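Butcher block top for a play table – oil it or leave it alone?
Trinimwood Forum > Tables and Tops

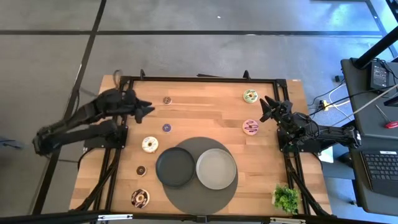 Toy donuts, plates and the little plant on the butcher block.

plankandpie
Joined: April
Posts: 24
Hello all! I've been reading here for ages and finally have a question of my own. We use this top for pretend bakery play, and I do love the mix of tan and honey strips with the donuts spread all over it. My question is the finish. I'd like to give it a coat of oil, but my sister swears the toys will pick it up and go sticky. Who's right?

ternham_oak
Posts: 2597
Oil it, and don't be shy! Two thin coats, wipe off every bit you can, then let it sit for a good long while before the bakery opens again. I've done all of mine that way and never had a sticky toy yet.

mossyspoon
Posts: 135
I'm with the sister, sorry ternham – I oiled ours in a hurry and the felt cookies were a mess. Hard wax for me, every time. Also, what a sweet purple donut!

ternham_oak
In a hurry is the trouble there, my friend. Wax shows every plate ring.

mossyspoon
Then put the plates on a mat, there's a gray one right there :)

plankandpie
You two are a treat. I'll try oil on the underside first and see how it feels after a week.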